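Table longue Kidau, plateau blanc : mon avis après 4 mois

Reçue en deux colis, montée seule un soir de décembre. Comptez 2 heures si vous avez déjà fait ce genre de meuble, plus sinon. Notice correcte, dessins petits. Une cheville de trop dans le sachet, jamais su où elle allait.

Le plateau d'abord. Blanc, mat, long, c'est pour ça que je l'ai pris. Posé contre le mur de gauche ça passe pile. Les marques de tasse partent à l'éponge, le feutre beaucoup moins (testé malgré moi). Un stylo qui roule finit par terre, léger dévers côté fenêtre, mais là c'est peut-être mon plancher.

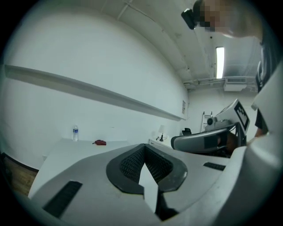

Fasil Gebremichael
Rédacteur, rubrique Bureau & atelier

Pour l'éclairage j'ai gardé une petite lampe blanche tout au bout, abat-jour conique, pied fin. Elle prend rien comme place. Par contre le cordon, trop long, reste enroulé au pied et ça m'agace. Aucun passe-câble sur le plateau, à ce prix c'est dommage. Kimness en met un sur son modèle équivalent.

L'étagère murale, achetée à part chez Rundix. Longue, blanche, étroite. Trop étroite pour des classeurs, je le dis tout de suite. Des carnets, des cartes, ok. Fixation : 8 vis, chevilles fournies médiocres, j'ai mis les miennes. Pas bougé depuis.

Le caisson à tiroirs blanc au fond, même ton que la table ou presque. Les tiroirs coulissent bien, celui du bas accroche un peu quand il est plein. Monique Coste, qui partage le bureau, voudrait des roulettes, moi non.

Prix de l'ensemble : environ 720 euros, livraison comprise. Pas donné. La version Mohammed est moins chère mais le plateau est en deux morceaux et la jointure se sent sous la feuille quand on écrit.

Ce que j'aime : la longueur, on travaille à deux sans se cogner les coudes. Le blanc, avec le néon au plafond ça fait clair même le soir, un peu trop certains jours. Moins bien : rien pour les câbles, coins assez vifs, et un SAV qui met une semaine a répondre pour une vis manquante.

Je rachèterais la table et le caisson. L'étagère, je prendrais plus profond.

Publié le 2018-12-05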